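Carnets du fioul > Humeurs > Énergie à la maison

Trois devis, un hiver et pas une goutte d'avance

27 avril 2024

J'ai passé l'hiver à regarder le prix du baril comme d'autres regardent la météo marine, avec le même sérieux et la même absence de bateau. Ma cuve fait 1000 litres. Elle est derrière l'appentis, elle est verte, et elle a sur mon humeur une influence que je n'accorde à aucun membre de ma famille.

Le principe est simple, à ce qu'on m'a dit. Le brut baisse, donc le fioul baisse, donc on commande. Dans la pratique, quand le brut baisse, mon fournisseur, Clivum, m'explique que le raffinage est tendu. Quand le raffinage se détend, c'est le dollar. Quand le dollar se tient tranquille, il reste le transport, puis les vacances du chauffeur. À la hausse, en revanche, tout va très vite : un pétrolier éternue au large de je ne sais quel détroit et mon tarif a déjà changé pendant que je cherche mes lunettes.

En février, j'ai donc fait ce que font les gens raisonnables et j'ai demandé trois devis. Clivum était le plus cher, mais livrait vite. Zumholm était le moins cher, à condition de prendre 900 litres d'un coup, ce qui supposait une cuve presque vide et des nerfs que je n'ai pas. Edwards a promis de rappeler. J'attends toujours, sans rancune, j'ai même gardé le numéro.
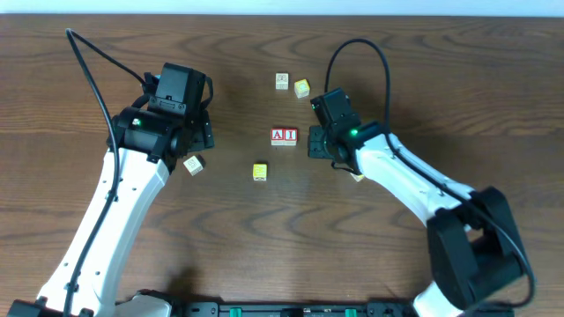

Le plus irritant reste le vocabulaire. On me parle de « prix indicatif », de « tarif du jour », de « valeur spot », et chacun de ces mots désigne un montant différent de celui de la facture. J'ai appelé Zumholm pour demander la différence entre les deux premiers. La dame, très aimable, m'a répondu que c'était la même chose, sauf quand ça ne l'était pas. À ce niveau-là, autant éparpiller des cubes alphabet en bois sur une table et lire la grille tarifaire dans ce qui sort. J'y gagnerais peut-être une voyelle.

Mali Hopkin, avec qui je partage une haie et une certaine mauvaise foi, est passée à la pompe à chaleur en juillet. Elle ne parle plus du baril. Elle parle du kilowattheure, des heures creuses et du givre sur l'unité extérieure – j'ai eu droit au givre pendant tout un dîner. Je ne suis pas sûr que ce soit un progrès pour la conversation, mais sa maison est chaude et elle a récupéré la place de la cuve pour y mettre des framboisiers.

J'ai fini par commander chez Clivum, au milieu de la semaine la plus froide, au tarif le plus haut de la saison. Cadi Gronow, qui avait acheté en été comme elle le fait tous les ans, a payé 40 euros de moins pour la même quantité et a eu la délicatesse de me le dire 2 fois. Il paraît qu'à Godcombe un groupement d'achat prend encore des inscriptions. J'ai téléchargé le formulaire. Il demande ma consommation annuelle, « au plus juste », et la date du dernier nettoyage de la cuve, question à laquelle je compte répondre d'une écriture peu lisible.

À lire aussi
Faut-il croire la jauge ?
Le ramoneur, ses horaires et les miens
Petit éloge du deuxième pull

Me contacter | © Carnets du fioul, reproduction sur demande | Haut de page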